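How a Town Decides What Activities to Offer Children
Holloway Parks and Recreation, Young Readers' Pages 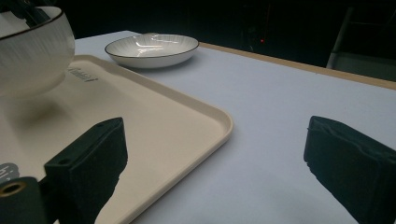
A cream-colored tray on a white tabletop.

Every season, the town of Holloway prints a guide to activities for children. It lists swimming lessons, chess, pottery, soccer, choir and many other things to do after school and on weekends. Readers your age often ask us who chooses what goes into the guide. These pages explain how the choice is made.

What is an activity program?

A program is an activity that happens on a regular schedule, with a leader and a place to meet. A single afternoon of kite flying is called an event. A kite class that meets every week for a whole season is a program. The town plans both, but programs take more work, as the same room and the same leader must be free each week.

Where do the ideas come from?

Ideas come from children, parents, teachers and the people who lead activities. Anyone who lives in Holloway may fill out an idea form. The form asks what the activity is, what ages it is for and what supplies it would need. Last year the town received 382 forms. Many of them asked for the same thing, and the most common request was for more time at the swimming pool.

Some ideas come from other towns. Our neighbors in Weltitz started a beginners' juggling class, and families in Holloway asked for one too. When this happens, our staff may visit the other town and watch a class before deciding.

How are ideas checked?

Each idea is read by the program office. The staff ask several questions. Is the activity safe for the age group? Is there a room, field or gym that fits it? Can a trained leader be found? What will it cost?

Cost is a word you will see often in town plans. It means all the money needed to run something. For a painting class, the cost includes the leader's pay, the paint, the paper and the heating in the room. Part of this money comes from the fees that families pay. The rest comes from the town budget, which is a plan for spending the money that people pay in taxes.

Why is there an age limit?

You may have noticed that some classes say "ages 7 and up." An age limit helps the leader plan. Younger children need more help and shorter lessons, and some equipment is made only for bigger hands or taller bodies. If you are too young for a class you like, look for a beginner version in the same section of the guide.

What happens when a class is full?

Every class has a greatest number of children it can take. This number is called its capacity. The largest program at the Fikel Sports Hall has a capacity of 46. When all the places are taken, new names go on a waiting list. If a child leaves the class, the office calls the first family on the list.

What if too few children sign up?

A class with very few children may be canceled before it begins. Families then receive their money back or may choose another class. The idea is kept on file and may be tried again in a later season.

Words to know

Budget: a plan for how money will be spent.
Capacity: the greatest number of people a class or room can take.
Fee: money paid to take part in something.
Season: the part of the year covered by one activity guide.

How to send us your idea

Idea forms are available at the front desk of the Nulora Community Center and at the public library. Ask an adult to sign the form with you. Forms for the summer guide must be returned by the end of April.

Page last reviewed: Thursday, February 29, 2024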